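Small Shelves, Small Habits: Storing Paper Goods and Other Light Things at Home

I wrote the first version of this page in August, after we moved to a flat with no linen cupboard.

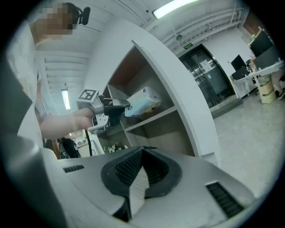
Jordan Blackburn wrote to me that tissues should never go on a bathroom shelf, even in the closed plastic, and that two winters of soft, wavy toilet paper had taught him this. I agree with him for bathrooms without a window. In ours there is a good fan and I keep one packet there, the rest stays in the hall.

Which shelf for what

Light things go up, heavy things go down. It is an old rule and I still see many homes where the detergent stands above the head and the paper towels are on the floor. If you have small children, the detergent must of course have a door with a latch, and then the rule has to bend a little.

Tissues, serviettes and cotton wool I put at the front edge of a shelf, with the opening side toward me. Behind them I put only more of the same thing. When different things stand behind each other, the back one is forgotten. I once found nine packets of serviettes behind the candles, all bought by me.

A shelf of 200 mm depth is enough for most paper goods. Deeper shelves look generous in the shop, but you will lose things in them. If yours are deep already, a shallow tray that slides out like a drawer helps very much.

White shelves and grey marks

White melamine takes marks from cans and from rubber feet. I wipe it with a cloth, warm water and one drop of dishwashing liquid, then a second cloth with only water. For the grey lines a bit of bicarb soda on a damp finger is enough. Please do not use the rough green side of the sponge, it takes away the shine and after that the dirt goes in faster.

Our unit in the hall is from Mostalell and the back panel came loose in the first year. It was held by small nails only. I took them out, put wood glue in the groove, and fixed it again with five short screws on each side. Drill first a thin hole or the board will split. Fasten also the whole unit to the wall. The bracket is usually in the bag with the screws, and many people throw it away with the bag.

Artificial flowers

They collect dust more than you think. For fabric ones, put the bunch in a paper bag with a half cup of salt, close it, and shake for a minute. Do it outside. Plastic ones can be rinsed under the tap, cool water, and dried upside down on a towel. I tried the Skilik spray, which smells of lemon, and the leaves became sticky, so I have gone back to the tap.

Open packets

An open packet of tissues gets dusty on the top sheet. I fold the plastic flap under and lay the packet with the opening down when we go on holidays. For the car, a small zip bag does the same work.

Buying in bulk

The large carton is cheaper only if you have a dry place for it. Not the garage, if your garage is like ours, where the floor sweats in the wet months. If it must be the garage, stand the carton on two pieces of timber and leave a hand's width to the wall, so the air can pass.

I write the month on each carton with a marker and use the oldest one first. For paper it is not so important, but for wet wipes it is, they dry out even when sealed.

Next I will add a part about drawer liners, when I have tried the cork one for a bit longer.

Last changed 10 Mar 2019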